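Subject: Re: [furkix-players] Score cap in horde mode

Hi all,

I finished the second campaign on Tuesday and have been back in horde mode since. My best run with the hammer character is 359 waves. The kitchen map is still my favourite of the indoor ones.
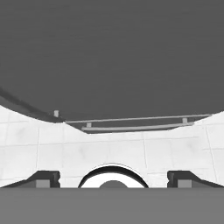
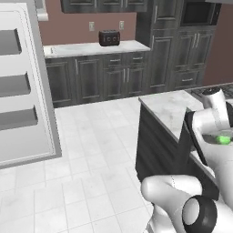 Thư Lục wrote that the cap had gone up in the last patch and that anyone stuck at the old figure should start a new save:

> The old cap was 1,000 points per combo. It is now 2,000, but only on
> saves made after the patch. I tried three old saves and none of them
> went past 1,000. Co-op runs use the host's cap, so let the person with
> the newer save host.
>
> I have not tested Sodon or Ivano on the new cap yet.

Thanks for that. I started a new save last night and can confirm the 2,000 figure in single player. Ivano gets there quite easily if you hold the heavy attack until the second ring fills. Sodon is slower. My longest combo with him was 111 hits, and the meter dropped each time I had to run between gates.

Two questions:

- Does the host's cap also apply to the weekly challenge, or is that fixed?
- Has anyone unlocked Ó Dálaigh's second costume on a new save? Mine is greyed out even though the mission shows as complete.

I can host most evenings after eight if someone wants to test the co-op part. Keyboard or pad, either is fine. Please reply on the list so the answers end up in the archive.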